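*Guide revised Jul 22, 2025. Covers the Wornau 633 table lamp with the clamp base. If yours came with the heavy round base, skip ahead to Section 5, though the notes on brightness in this section apply to you too.*

## 4. Setting Up the Lamp at Your Table

By now you should have the arm bolted to the post, the shade screwed on hand tight, and all the packing foam back in the box (do keep the box for a month or so, if you have the closet space). What's left is the pleasant part, which is finding the lamp a home and getting the light where you want it. Give yourself half an hour and don't rush. Most people move the clamp at least once before they're happy, and there's no harm in that at all.

### 4.1 Attaching the clamp

1. Clear the back edge of the table and wipe it with a dry cloth. Crumbs and grit under the clamp pad will leave little dents, and they're a nuisance to get out of a painted top.
2. Turn the big knob under the clamp counterclockwise until the jaw is open wider than the tabletop is thick.
3. Slide the clamp on from the back with the rubber pads touching the table on both sides. Push it in until the spine of the clamp meets the edge.
4. Tighten the knob by hand until it stops, and then give it one more quarter turn.
5. Take hold of the post and rock it gently. If it shifts, loosen everything and start over from step 3.

**Caution:** Never use pliers or a wrench on the knob. It will feel wonderfully solid for a day or two and then the thread will strip. Replacement knobs are part number 359, and they come with a new pad.

**Note:** Glass tops are not suitable for the clamp, however thick they look. Please use the round base for those.

### 4.2 Routing the cord

The cord measures 107 inches from the bottom of the post to the plug, so you should be able to reach an outlet without an extension. Leave it unplugged while you work through these steps.

1. Let the arm down to its lowest position.
2. Press the cord into the three clips on the back of the post, starting at the top. You want a loose loop at the elbow, big enough to fit two fingers through.
3. Raise the arm all the way up and watch the loop. If it pulls flat, feed in a little more cord and try again.
4. Run the rest along the underside of the table with the stick-on guides in the small bag. Let the guides sit for an hour before you put the cord in them. (We know, it's a long hour. Have a sandwich.)
5. Plug in, and switch on with the dial on the shade.

**Caution:** Don't run the cord under a rug or through the gap of a drawer. If you have a cat who chews, a length of split tubing from the hardware store is money well spent.

### 4.3 Height and angle

We suggest starting with the bottom of the shade 36 inches above the tabletop. It seems high when you're standing next to it, but sit down in your usual chair before you decide. At that height the light spreads nicely across an ordinary desk or kitchen table, and you won't bump your head when you lean in to thread a needle or hunt for a puzzle piece.

1. Loosen the elbow knob half a turn while holding the arm with your other hand.
2. Bring the shade over the middle of the table and tighten the elbow.
3. Tip the shade so that it faces straight down, then tilt it a touch toward the wall.
4. Sit down. If you can see the bulb cover from your chair, tilt a bit more.

If you write with your right hand, you'll probably like the lamp on the left, and the other way around for left-handers. Families who share a table tend to settle on the middle and stop arguing about it.

### 4.4 Brightness, shadows, and the wall behind

The dial has a long, slow sweep, and there are no clicks to tell you where you are. For reading, halfway is usually plenty. For sewing, model kits, or sorting small things by color, turn it up until you can tell navy thread from black, and leave it there.

A white table and a pale wall will do half the work for you by sending light back up onto whatever you're looking at. A dark table drinks it in, so expect to turn the dial higher. If you have a dark table that you love, a large sheet of white paper or a plain placemat makes a surprising difference.

To check the softness of the light, put a few small, solid objects on the table and look at their shadows. Toy blocks do very well, and so do spools or salt shakers. You're looking for gentle gray shading with no hard black line to it. If the shadow is sharp, slide the frosted cover back on (it comes loose in shipping fairly often) or swing the lamp so that some of its light reaches the wall first.

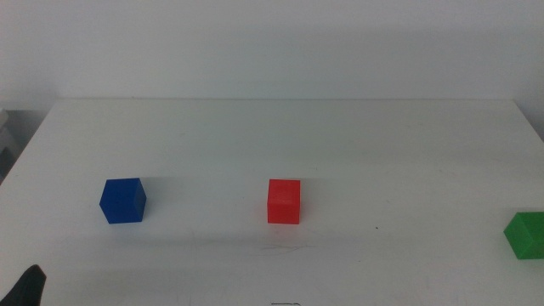
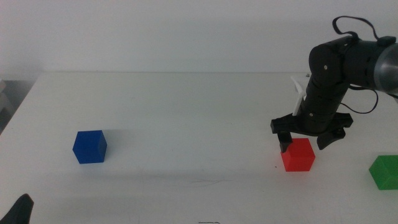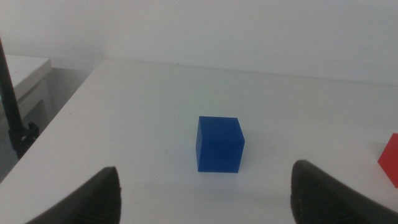 *Blue block on a white tabletop, with soft gray shading beside or around it.*

Do the shadow check once in daylight and once after dark. A window on one side can hide a lamp that's tilted too far, and you won't notice until you sit down to do the bills in the evening and find your own hand in the way. When you've found a position you like, put a small pencil mark or a dot of tape on the post at the height of the collar. It's a great help after someone has borrowed the lamp for the sewing machine and brought it back "exactly how it was."

### 4.5 Two lamps on one table

Long tables, such as the Feltby trestle or anything else that seats six or more, do better with two lamps turned to medium than with one turned all the way up. Set the clamps a quarter of the way in from each end and point both shades toward the middle. If you already own a Seixas floor lamp, it can stand in for the second one. Keep the same color setting on both or the table will look oddly yellow at one end.

**Note:** The Carier wall bracket fits the post of this lamp, but only with the adapter sleeve, which is sold separately. Mount it to a stud. A drywall anchor alone will not hold the arm at full stretch.

### 4.6 After the first week

1. Switch off, unplug, and let the shade cool for ten minutes.
2. Tighten the elbow knob and the clamp knob by hand. Both settle a little.
3. Check that the cord loop at the elbow still moves freely.
4. Dust the top of the shade with a dry cloth. Spray cleaners leave streaks on the finish, so save those for the table.

If the arm sinks slowly by itself even after tightening, turn to the spring adjustment in Section 6.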